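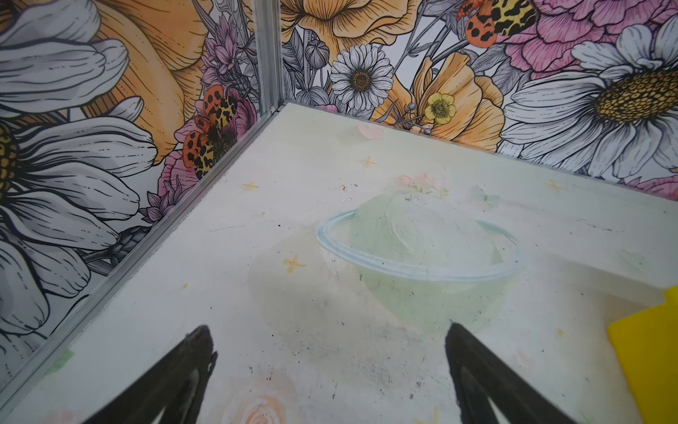 Flasten Wallpaper Paste, ready mixed

Tub, 10 litre
Code: FL-44
In stock at Drornport, or delivered

Flasten is a smooth white paste for hanging printed papers, including florals and other patterns where the joins need to meet cleanly. It comes ready to use. There is nothing to mix and it can be left in the tub between sessions as long as the lid is pressed down all the way round.

It suits standard and heavyweight paper, lining paper and most non-woven wallcoverings. It is not meant for vinyl over vinyl – for that, use Liris Overlap Adhesive, sold separately in tubes.

Coverage

One tub covers some 60 square metres on sealed plaster. Bare plaster and old lining paper will take more. If the wall is very thirsty, size it first with a thin coat of the same paste let down with cold water, and leave it overnight.

Using the paste

Stir before use. Brush or roll it on to the back of the paper, working from the middle to the edges, and fold the length paste side in. Leave heavyweight papers for the soaking time given on the roll label, and give every length the same time or the pattern may not line up. Non-woven papers can be hung dry by pasting the wall.

Wipe paste off the face of the paper with a clean damp sponge while it is still wet. Dab, don't rub, on matt inks.

At inside corners, cut the length so that it turns on to the next wall by a few millimetres, then hang the following piece from a fresh plumb line. Very few corners are true and a full width taken round one will crease.

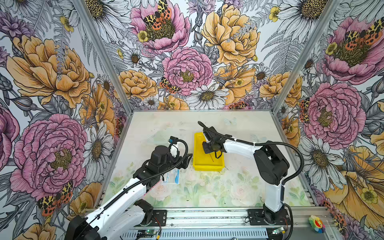

Storage and delivery

Keep from frost. Shelf life is 19 months unopened. Tubs go out by van on Friday within the Drornport area, and by carrier elsewhere. Orders for the Friday van need to be in by noon the day before.

Trade customers buying by the pallet should speak to Glenys Tautahi at the counter. Bienvenido Calimlim looks after colour and batch matching for papers – please bring the roll label.

Goes with

Baek pasting brush, 125 mm
Baek seam roller
Liris Overlap Adhesive
Lining paper, 1,000 grade, single and double rolls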